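The Nimum tidy-up kit costs 2,169 pounds before you've bought an arm to bolt it to, so I went over to Cusstead in October hoping to be impressed. Could it put my kids' clutter away?

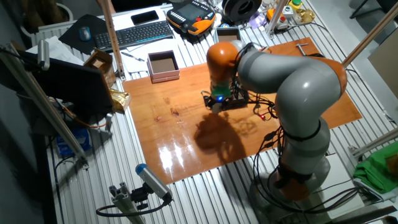 My test for any chore machine is simple: would I leave it alone with a messy table? Boxes are a fair place to start, and the open cardboard one on the board behind the gripper is much like what I've got at home (minus the orange robot arm!). I'd give Nimum 3 out of 7 on my usual chore scale – lovely idea, far too fussy for a family kitchen.
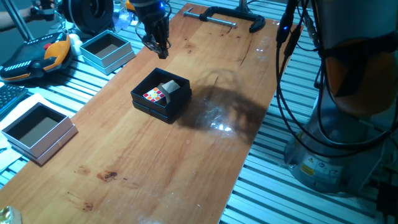
Photo: Kershaw / Lavau

A little Rubik's cube in a black box is about my level of tidying too, but I can do it for nothing. Bring it down to 800 pounds and we'll talk.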